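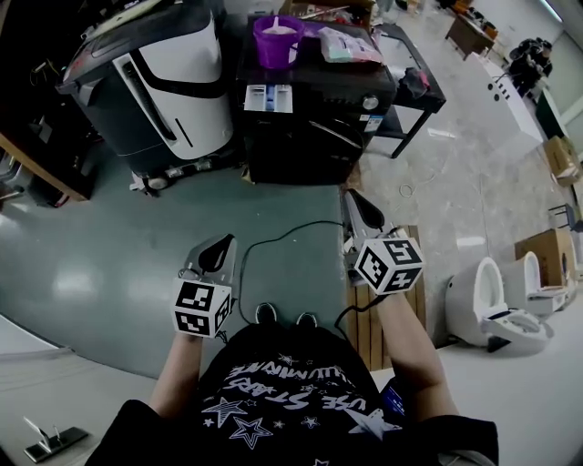
Black tee, black shoes, my usual get-up.

I've had the Cloklow insoles in for 2 months now and I'm a bit in love with them! I'm on my feet most of the day (stockroom, then the dog, then the stairs up to the flat) and by April my heels were killing me. Jarrah Katene at work swears by the McAlister gel ones, but I tried those and they slid about like a bar of soap.

These are firmer. The first four days were rough, I won't lie, and my arches ached every evening. After that, lovely. They do need trimming, and the cutting line is so faint I went wrong on the left one (still fits, just looks chewed). The top cover has started to bobble at the toe too. I'd still buy another pair.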